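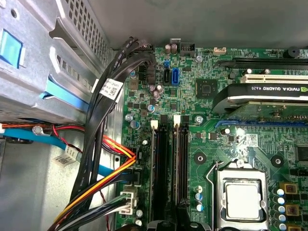 Inside the tower: green board, drive cage, blue SATA cable.

Greenwood Art Forum > British Painting > Between the Wars

Thread: Were the Clumness lot a movement or a shared kitchen?

turpsnifter
Thursday, June 6, 2024
Went to the Clumness show at Hernby Museum at the weekend. The wall text by the door calls them "the last great movement of the northern coast", and I would like to know who signed that off. As far as I can see, they were a handful of painters who rented the same net loft, fell out over the stove and had one exhibition. Some of the pictures are lovely. But a movement surely needs people to be moving in the same direction, and half of these were doing herring boats and the other half were doing triangles.
Am I being unfair? I paid full price, so I feel entitled to be.

halfpasttea
You're being unfair. They had a manifesto. You can't have a manifesto without a movement, that's like having a menu without a restaurant.

turpsnifter
I've been to that restaurant.

ochre_and_out
The manifesto is the best bit. Lorkia, one issue, printed in December on what looks like sugar paper. 17 demands, of which at least two contradict each other (no. 4 abolishes the horizon, no. 11 says the horizon is "the only honest line"). The museum has it in a case with the pages pinned open at the dull part, naturally. If you ask at the desk they'll let you see the facsimile.

plinthwatcher
Somebody has to stick up for the wall text, so I will. Every group looks like a muddle when you get close to it. What matters is whether they thought they were doing something together, and they plainly did. They showed under one name and printed a magazine. They even designed a badge. The herring boats are triangles, if you stand back and squint.
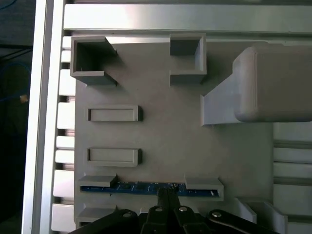 The other thing is that the boat painters changed after the loft. Compare the two harbour pictures in the second room, the brown one and the one with the pink sky. Same harbour, same view, and in the later one the masts have gone all stiff and diagonal. That didn't come out of the sea air.

turpsnifter
Fair point about the pink one. I had it down as the painter getting a ruler for Christmas.

saltmarsh44
I've got to disagree with plinthwatcher on dates. The pink harbour isn't later. It's labelled later because the old catalogue says so, and the old catalogue was put together by the member who did triangles and wanted everyone to have caught them off him. The stretcher on that picture has a Hernby framer's stamp, and the framer moved shop before the loft was even rented. So the stiff masts came first.

plinthwatcher
People keep old stretchers. I keep old stretchers. I've got one from a painting I'm ashamed of with a painting I'm slightly less ashamed of on it.

saltmarsh44
Possibly, but then you need the reused stretcher, the generous friend who gave it away and a catalogue by a man with an axe to grind all to be true at once. I need one stamp.

halfpasttea
There's a generous friend now?

saltmarsh44
I was being thorough.

ochre_and_out
On the catalogue, saltmarsh is right to be wary. It lists 44 works in the group show. The review in the local paper at the time mentions 24, and complains that even that was too many for the room. The extra ones are nearly all by the compiler.

turpsnifter
So he padded his own show after it had closed. I'm warming to him. 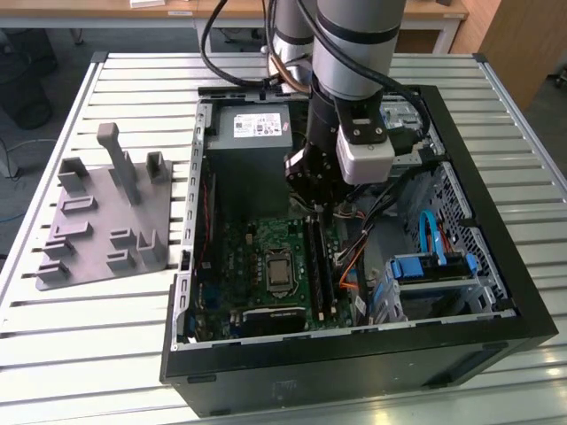

I went back through my own notes last night and there's something else odd. The label next to the big grey triangle picture says "exhibited Clumness", full stop, no year, where all the others have one. Is that the museum being coy?

ochre_and_out
I'd say so. They know. If you read the labels in that room closely there's a lot of "said to have" and "by tradition", and in labels that's the sound of a curator backing slowly out of the door.

plinthwatcher
All right, I give ground on the catalogue. I don't give ground on the movement. A group with one self-promoter, a mad magazine and several better painters who couldn't be bothered to argue is what most movements look like.

halfpasttea
Was the stove real, by the way? I want the stove to be real.

saltmarsh44
Real. There are 3 letters about it in the archive at Hernby, all cross. The boats wanted it lit at six in the morning and the triangles didn't get up till ten. You have to book to see them, and the reading room is freezing.

turpsnifter
Booked. Will report back. Taking a jumper.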